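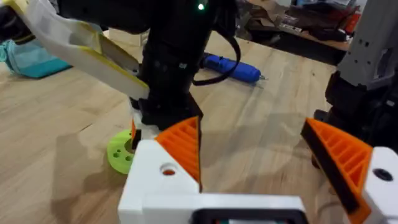

Blue cylindrical tool and lime-green disc on the bench top at Durkden.

November 7, 2023
By the Orivix workshop desk

The bench at Durkden is made up of long parallel planks in a light timber, finished with oil. The workshop's fitter, who asked not to be named, re-oils it every August.

"Lacquer chips and then you're sanding the lot," the fitter said. "Oil you can patch. I go to 240 grit? No, 200. Anything finer and it won't take."

The top is 40 mm thick and carries no vice. Small printed parts, the green disc among them, are cleaned up by hand at low speed.

"PLA smears if you rush it. Let the bit cool between holes. I check the bore with a gauge, then go again."

Colour is used for sorting only. Lime green marks a trial part, and the Cuko job has used almost 26 of them.

"Write the revision on the bag as well," the fitter said. "Grey marker, not black. Black bleeds through."

3 comments
Share 237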